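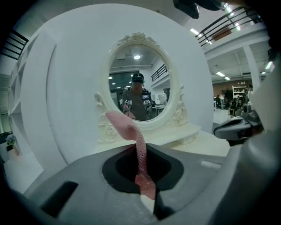
Gripper camera view at the vanity, dark gray finger on the right, pink mesh strip up and bent over. Both grippers show in the mirror.

26/06/2020

Rostmont, upstairs and down, grippers and mirrors. Writing this up the same evening while I still remember which run was which, and with apologies to Nahuel, who has asked me more than once to keep these entries to a page.

The plan was to put the Linard hand-held and the Patero hand-held through the same little set of tasks and find out whether the camera tracking stays put when there's a mirror straight ahead. We've had so many arguments over this at the bench that I was glad to finally go and do it somewhere with real furniture. Norbert's position, for the record, has always been that a mirror ruins everything. Wael thinks a mirror is only a problem if it fills the view, and that the stuff around the edges of a fisheye will carry you through. I went in leaning toward Wael, mostly because I like the fisheye so much!

What the view gives you at the vanity is an awful lot of room. You get the railing of the upper floor on both sides, the white shelving on the left, the column on the right, and the people standing way in the back under the mezzanine, all bent around the edge of the circle. Those are good fixed edges (well, not the people) and the tracker ought to be happy with them. The trouble is the middle. The big white round panel behind the vanity is about as plain as a surface can be, and then right in front of it sits the oval mirror, which is full of lovely crisp detail, every bit of it moving the wrong way. There's a railing in the glass too, and a bright round ceiling light, and of course the operator with a gripper in each hand.

I did six runs with each one, same starting spot by the table, in toward the mirror, reach, close, back out.

Linard. Comfortable as ever, and I still prefer how it sits in the palm. The track came back clean on the first few and I was ready to text Wael and tell him he'd won. Then on the close approach it slid sideways, not by a lot, but it never came back afterward, and the whole rest of the run was shifted over. Looking at the matched points, nearly all of them had ended up inside the glass by then. The carved crest on top of the mirror frame helped more than I'd expected. As long as it was picking up those scrolls it held on. Once I tipped the gripper down toward the tabletop the scrolls drifted to where the lens is worst and off it went.

Patero. Heavier in front, and my wrist was complaining by the end. It drifted less on the close approach, which I was all set to credit to the gripper until Graziella looked over the settings and pointed out I had left the gain at 800 on this one and 400 on the Linard. So that's my mistake and the two sets can't be compared the way I wanted. I'm leaving the numbers in the folder anyway, marked, and please don't anyone put them in a table. I do still have a feeling the Patero holds up a bit better when you come in at an angle. It's a feeling.

Notes on the fingers, which weren't meant to be today's subject but took up a good part of it:

The rounded tip on the dark gray finger is glossy enough to catch the ceiling lights, and in a place like Rostmont there are plenty of those. The segmentation treats the highlight as a separate object every so often and then forgets it again. Heather suggested a light scuff with the gray pad, and I'd like to try that on one spare tip before we do anything to the good ones. Pagano sells a matte version of nearly the same shape. I asked for a sample back in April and never heard, so I'll write again.

The pink mesh strip I'm very fond of in the picture. The color stands out from everything else in that room, and I could pick it out in the reflection as well, as a tiny pink shape. That sent me off on an idea: if we know there's a strong color on the rig, and we find the same color again in the middle of a flat bright area, couldn't we use that as a hint that we're looking into a mirror, and throw out the points nearby? Nahuel says this works until somebody puts a pink cup on the table. He's right, but we could ask for it to move together with the hands, and I don't know many cups that do that.

The small screen on top of the one gripper was lit the whole time, and you can see it glowing in the glass. I'd like to see whether turning it down changes anything. For me it was handy to glance at, so I wouldn't want to lose it altogether.

Things that went wrong and were my own fault: the gain, as above. I also forgot to write down the lens cap check before starting, then did it halfway through and found a thumbprint, so the first two Linard runs may be a shade softer than the others. Also, I kept watching myself in the mirror when I should've been watching the fingertips, and there's a wobble in nearly every run right where I looked up. If anybody else takes a turn, look at the table.

For next time:

Same gain on both, written on tape and stuck to the case.
Do the runs again with a cloth over the glass, then without, so we can see what the mirror is costing us. Norbert will want the cloth runs first.
A mask for the inside of the oval, drawn by hand for now. Wael has offered.
Come in from the left side, with the shelving in view, and see if the angle thing with the Patero is real.
Scuffed tip against a plain one, same gripper.
Ask Graziella to look over the settings before I start this time and not after.

Batteries are on the charger, both grippers are back on the top shelf, and the Linard's strap is coming unstitched near the buckle again, so go easy on it.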